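How I cook in a place that is not a kitchen

When I moved my desk to the shared workshop in Tamville, I thought I would buy lunch every day like the others do. After one month I counted what I was spending and I became quiet. The bakery on the corner is very good, but it is a bakery, and I am a person who wants an egg, some onion, something with oil. So in August I asked Panagiotis Dimitriou, who has the keys and decides these things, if I may cook. He thought for two days and answered that I may, if it does not smell of fish.

The building was a storage place before. It is one long room, and you hear everything. The ceiling is high and the pipes run openly under it, with the fluorescent lamps between the beams. For an office I find it a bit cold, but for cooking it is not bad, the steam has a lot of air to go into. I choose the side by the big white wall. It has already some dark scuffs on it, so I do not feel guilty to stand near.

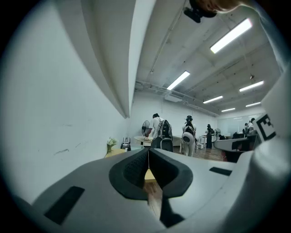

Is it allowed to use a cooktop in a room where other people work?

It depends on who owns the building and what the insurance paper says, so ask before you buy anything. In our case the condition was electric only, and never leave it switched on when you go away from the table.

I bought my cooktop second-hand from a woman in Skorkside who was changing to a bigger one. It is portable and white, with a black top and the controls in a row on the front side. I am still not friends with these controls. There is one symbol I have never understood, and the paper manual did not come with it. Nour Aoun told me to press everything once and write down what happens. I did it, and now I have a small list on the inside of my notebook.

The table is more important than I believed. My first one was a folding table and it moved a little each time I stirred. Now I have a small one with a light wood-grain top and rounded corners, and it stands beside the wall. The corners matter to me because I walk into things. I keep the cooktop in the middle and I do not put anything else on the table while I cook. The cutting I do before, at home in the evening, and I carry everything in boxes.

About the pan I had a long discussion with myself. All my life I used round pans. The square one I took only for its color, a pale blue-green inside, and I was ready to regret it. But for an omelet that you want to fold and put in bread it is very practical, you get straight sides and the bread is full to the end. Also two slices of toast lie next to each other without a fight. The difficult part is the corners, where the egg likes to stay. I use a soft spatula and go to the corners first, then to the middle.

My usual lunch goes like this. A spoon of oil, the onion from the box, low heat, and I wait until it is soft. Then two eggs with a bit of milk, salt, and the herbs that are in the house. I cover it with a plate if I am in a hurry, and I turn it one time only. With the bread it is enough until evening.

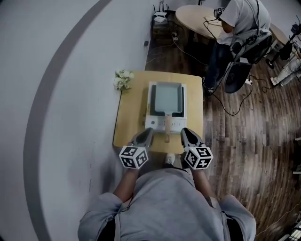
Cleaning, and what I still want to change

The pan must cool before I wash it. I was impatient in the beginning and put cold water in it directly, and my mother would have been angry. Now I let it stand while I eat, then warm water, a soft sponge, very little soap. The black top I wipe with a damp cloth and after that with a dry one, otherwise it keeps stripes. The table I wipe last, also the edge, where the oil goes and hides.

I would like to have a lid that fits. Square lids are not easy to find, and the plate is round, so the steam escapes at the corners. Nour says I should cut one from a baking tray. I am not so good with metal, but maybe I try it in the winter. If somebody reading has found a square lid for a normal price, please write me in the comments where it was.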